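The Konddale Consultation Kit

For public affairs teams, councils and civic groups who take their questions out to people
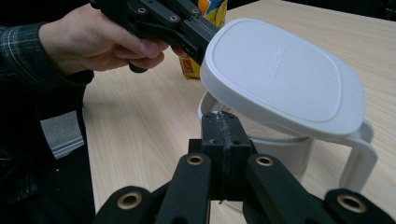 If you have ever run a drop-in session in a draughty hall with a roll of sticky tape and one working pen, you will know why we wanted to make this. The Konddale is a complete consultation kit in one wheeled case. It has the display boards, the response cards, the ballot box, the signs for the door and all the small bits that go missing between one event and the next. One person can get it out of a car and have it standing before the kettle has boiled (we have tried this, with a slow kettle).

We started out lending boards to residents' groups in Ballness when the bus routes were being redrawn. The feedback was wonderful and the boards were dreadful. They fell over whenever the door opened! Everything in the present kit goes back to something that annoyed us that spring, from the weighted feet to the cards that don't smudge when left-handed people fill them in.

What's in the case

7 folding display boards, grey felt on one side and wipe-clean on the other
1 ballot box with a numbered seal
56 re-usable topic cards, in large print
28 clip pens on cords
Door sign, arrow signs and a pavement sign sleeve
Sign-in pad with tear-off privacy notice
Map frame, fits a folded street plan or a large printed sheet
Spare feet, hooks and tabs in a zipped pouch

The boards

They link edge to edge in any order, so you can make a long wall, a zigzag or a little three-sided booth for people who would like to write in peace. We love the booth. Shy people use it, and shy people often have the best things to say about a planning brief or a change to the market charter.

Felt takes hook tabs, the wipe-clean side takes ordinary dry markers. Please don't use permanent ones. If someone does, go over the mark with a dry marker straight away and rub both off together, which works nine times out of ten.

The topic cards

Each card has a plain heading such as Getting about, Noise, Shops and trade, Green space, Schools, or Costs, with a blank strip underneath for your own wording. Put them up, hand out dots or slips, and let people sort out what matters to them. Government relations staff tell us they end up using the cards indoors as well, for working out which departments a proposal touches before the first letter goes out. We hadn't thought of that at all and we now do it ourselves.

A blank set is available if you work in more than one language.

Size and weight

The case fits across the back seat of a small car and goes through a standard doorway without tipping. It has two fixed wheels, two that turn, and a handle at each end for stairs. Fully packed it is a comfortable lift for two people. On your own, take out the boards first and make two trips.

Choosing between the kits

The Konddale is the full set and suits halls, libraries and anything with a steady stream of people. The Carroll is the tabletop version: no boards, the same cards and box, and it goes in a shoulder bag. It's the one to have for business breakfasts, tenant meetings and round-table sessions with elected members. Plenty of offices keep a Konddale at base and send a Carroll out with whoever is on the road.

The Drareldale add-on gives you the outdoor pieces, which are ground pegs, a rain cover and heavier feet. It fits the Konddale only. If you are planning a Sunday market stall, order it. Wind gets everywhere.

Looking after it

Wipe the boards with a damp cloth and let them stand open until they are dry. Brush the felt now and then. Check the hinges once a year, ideally in March before the busy season, and tighten any loose screw with the key clipped inside the lid of the case. Response slips should come out of the ballot box before it goes back in storage, so please make that somebody's job.

Spares and refills

Every part can be bought singly. Quote part 1915 for the hinge set, which fits all boards including the early ones with the blue trim. Seals, slips and sign-in pads come in packs and go out by ordinary post.

Hire

Kits can be hired by the week from our Ballness store. The hire price comes off if you decide to buy the one you've had. Collection is from the side entrance, mornings only.

Goes well with: Carroll tabletop kit, Drareldale outdoor add-on, blank topic cards, large map frame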